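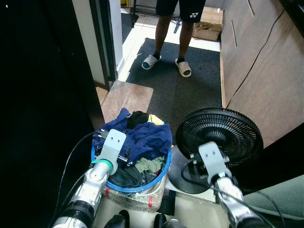
青いかごの洗濯物と黒い扇風機。台所前の通路で。

8月の洗濯物と台所前の通路

ストンダム荘の住まいの便り、今月は洗濯かごと扇風機の置き場所を取り上げます。先月号で部屋干しの道具について書いたところ、道具よりも置き場所に困っているという声が多く届きました。物干しそのものはどの部屋にもあります。困るのは、洗い終えたものを干すまで、取り込んだものをたたむまで、そのあいだかごをどこに置いておくかです。

ストンダム荘の部屋は、玄関から台所の前を通って奥の部屋へ抜ける間取りが大半です。通路は片側に台所の下の戸棚が並び、もう片側に扉があります。幅に余裕はなく、床にかごを置くと、通るたびにまたぐか、足で寄せることになります。夏はそこに扇風機が加わります。奥の部屋に風を送るのにも、洗濯物に風を当てるのにも都合のいい場所が、同じ通路の入口あたりなのです。

かごの高さ

床にじかに置いたかごは、思ったより腰にきます。底のほうに入ったくつ下を拾うのに、毎回深くかがむことになるからです。台を用意するのがいちばん簡単ですが、専用の台を買うほどでもありません。中身の詰まった箱がひとつあれば足ります。届いたまま開けていない箱、季節外れのものをしまった箱など、上に物を載せてもへこまないものを選んでください。空き箱は使わないほうが無難です。湿った衣類は重く、空き箱だと片側から沈みます。

箱の高さは40センチまでにとどめます。それより高くすると、山盛りにしたときにかごが傾きやすくなります。箱の上面がかごの底より狭い場合も同じで、縁に手をかけただけでずれます。すべり止めには、食器棚用の薄いシートを切って敷けば十分です。ラップやフィルムで巻いた箱は表面がよくすべるので、シートを必ず挟んでください。

かごの形は、丸でも四角でもかまいません。丸いかごは角がなく、狭い通路で服の裾や足を引っかけにくい利点があります。四角いかごは壁につけて置けます。管理室では今年、古くなった共用のかごを丸いものに替えました。ビラウの日用品店でまとめて買い、送料込みで1,696円でした。取っ手のないものですが、縁が外に張り出していて、そこに指がかかります。割れたかごは不燃ごみではなくプラスチックの回収日に出せます。名札は外してください。

扇風機との距離

洗濯かごに扇風機を向けて、干す前から乾かし始めようとする方がいます。効果はあまり期待できません。風が当たるのは山のいちばん上と手前だけで、中ほどに押し込まれたものには届かないためです。かごに入れたまま長く置くと、においの原因にもなります。洗濯機が止まったら40分以内に干す、というのを目安にしてください。急ぐ用事があってすぐ干せないときは、厚手のものだけでも上に出しておくと違います。
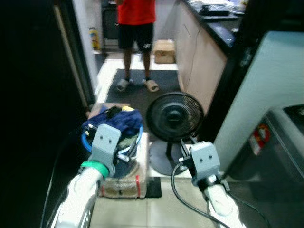 色の濃い服はとくに後回しになりがちです。紺や黒のものは、かごの中でひとかたまりに見えて、何が何枚あるのか分かりません。奥から緑の上着が出てきたり、タオルが一枚だけ混じっていたりします。洗う前に分けておくのが理想でも、一人分の洗濯では量が足りず、まとめて回すことも多いでしょう。それなら、かごから出す順番で分けます。先に色の明るいものを拾い出して干し、残りを一度に広げると、取り残しが減ります。

扇風機は、干したあとに使ってこそ役に立ちます。物干しの真下か、斜め下から上に向けて風を送ります。首を振らせるかどうかは枚数しだいで、シャツ数枚なら固定のままでかまいません。前の羽根カバーには夏のあいだにほこりがたまります。ほこりをかぶったまま回すと、干したばかりの黒い服に白くつくことがあります。掃除のときは電源プラグを抜き、カバーを外して、中性洗剤を溶かしたぬるま湯で洗います。軸のまわりは水をかけず、固く絞った布で拭いてください。

コードについても書いておきます。通路を横切るコードは、夜に足を引っかける原因の一番手です。台所の戸棚の前に垂らす場合は、引き出しや扉の開け閉めで挟まないよう、取っ手のない側に寄せます。天板の上のコンセントから取るときは、水のはねる流し側を避けてください。延長コードを使うなら一本までにして、マットの下には通さないでください。踏み続けると中の線が傷みます。

マットと床

台所前のマットは、通路をふさがない範囲であれば敷いてもらってかまいません。長いものを敷く場合、端がめくれていないかをときどき見てください。かごや箱をマットの上に半分だけ載せると、段差で傾きます。全部載せるか、床に直接置くか、どちらかにします。湿ったものを入れたかごの下は、底の穴から水が落ちることがあり、マットの裏に湿気がこもりやすくなります。週に一度は上げて床を乾かしてください。

廊下側の共用部に箱やかごを出しておくのは、これまでどおりご遠慮ください。取り込みの途中でちょっと置いた、という程度でも、夕方の人の出入りが重なる時間には通れなくなります。配達された箱も同じです。段ボールはたたんでひもで縛り、1階の裏口へ出してください。置き場の棚は2段で、上の段が新聞と雑誌、下の段が段ボールです。

たたむ場所

乾いた衣類をたたむのに台所の天板を使う方もいるようです。広さはちょうどよいのですが、油や水が残っていると乾いた服につきます。天板の手前を一度拭き、乾いた布を一枚敷いてから使うとよいでしょう。家電や調味料を奥に寄せておけば、シャツをたたむくらいの幅はとれます。たたみ終えたら、かごには戻さず、そのまま引き出しへ持っていくのが片づけの近道です。戻すと、次の洗濯まで入れっぱなしになります。
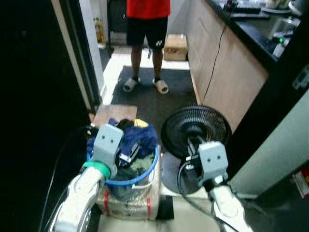

シトラリ・ハラミージョさんからは、先月号への返事として、かごを2つに分けたら通路が広くなったという便りをいただきました。以前は大きなかごひとつに何でも入れ、いっぱいになるまで台所の前に置いていたそうです。今は洗う前のものを入れるかごを部屋の奥に移し、通路には洗い終えたものだけを持ってくるようにしたとのこと。「小さいほうのかごは干したらすぐ空になるので、重ねてしまえます。扇風機を動かさなくて済むようになりました」と書き添えてありました。台にする箱については、本を詰めたものが重くて安定するけれど、引っ越しのときに後悔する、という感想もありました。

同じ便りの中に、丸いかごの底が抜けかけたときの直し方についての質問がありました。ひびが縁だけなら、内側から幅広の補修テープを貼ってしばらく使えます。底のひびは重みで広がるため、直さずに取り替えてください。管理室に予備がありますので、声をかけてもらえればお渡しします。

お知らせ

ダナム棟の乾燥機は、8月いっぱい夜9時まで使えます。フィルターの綿ぼこりは、使い終わった方がその都度取り除いてください。小銭の両替は管理室で受けています。

ケサダ通り側の物干し場は、ひもを張り替えました。布団を干すときは、ひもではなく手前の金属の竿を使ってください。洗濯ばさみは備え付けがありませんので、各自で持ってきて、終わったら持ち帰ってください。

扇風機の不用品は、管理室の前で引き取り手を探せます。動くかどうかを紙に書いて、本体に貼っておいてください。月末まで残ったものは、出した方に一度お返しします。

次号では、秋の衣替えに使う収納箱の選び方を載せる予定です。置き場所の工夫や困りごとがあれば、管理室の投書箱に入れてください。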